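Does background cloth affect policies trained on hand-held gripper demonstrations?

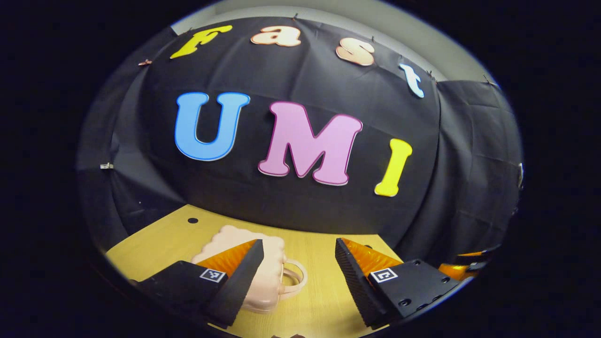

Bench view between the gripper fingers, with foam letters on black cloth and a pink handbag on the table.

Posted by Grażyna Gajewski
Our laboratory is preparing a grasping study with a hand-held gripper and a wrist-view fisheye camera. We hold 1447 demonstrations against one dark backdrop. Should further sessions use other backgrounds before training begins?

Fergus Hepburn
Yes. In our Pondance study, policies trained at a single bench lost accuracy when the bench was changed. Adding demonstrations from 18 locations helped more than adding the same number at the original bench. Please hold out at least one location for testing – a random split of episodes will overstate the result.

Ivanyshyn
Check the markers first. If the finger width is not read correctly, the background is a minor concern.

Levico
We kept the black cloth and it was fine. Only six test objects, however.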